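Hand-Held Grippers on the Folding Team: Your Questions

For everyone at Brestach, from Tamara Pavliuk, garment care 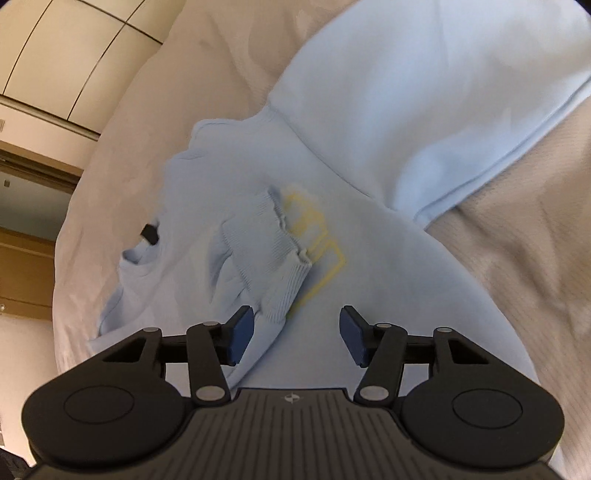 Gripper work on a light blue sweatshirt, one cuff folded back over the front.

What is the Kuvard project?
We're teaching a folding robot to handle clothes the way our own people do, and I'm thrilled it starts with us! You work with a hand-held gripper, the software learns from your movements, and the robot gets better at the dull end of the laundry load.

Is my job going away?
No. Nobody on the folding team loses hours over Kuvard. The plan is for the robot to take plain towels and pillowcases first. Sweatshirts, knits and anything with buttons stay with people, and so does every final check.

Do I need to be good with computers?
Not a bit. If you can fold a sweatshirt, you have the hard part already. Training takes 2 hours and most of it is practice with the gripper in your hand.

Why does it feel so clumsy at first?
You're used to ten fingers and now you've got two fingertips! Go slow, pinch near a cuff or a seam, and let the fabric settle before you pull. It gets fun once your wrist learns it.

How long is a session?
30 minutes, then you swap with a partner. Please do swap, even when you're on a roll. Wrists get tired before you notice.

Do I have to start with a neat pile?
Please don't! Rumpled is great. Sleeves every which way, cuffs flopped over the print, hoods inside out (my favorite). The robot has to cope with clothes as they come.

Does this change my pay?
Gripper sessions pay your normal rate plus the skills supplement. Log them in Orow under "training," not "folding."

Can I say no?
Yes, and you don't have to tell your lead why. You can also try it once and decide after that.

When does it start?
The first group of 8 begins in September. Sign up on the sheet by the steam press, or come find me before 5 p.m.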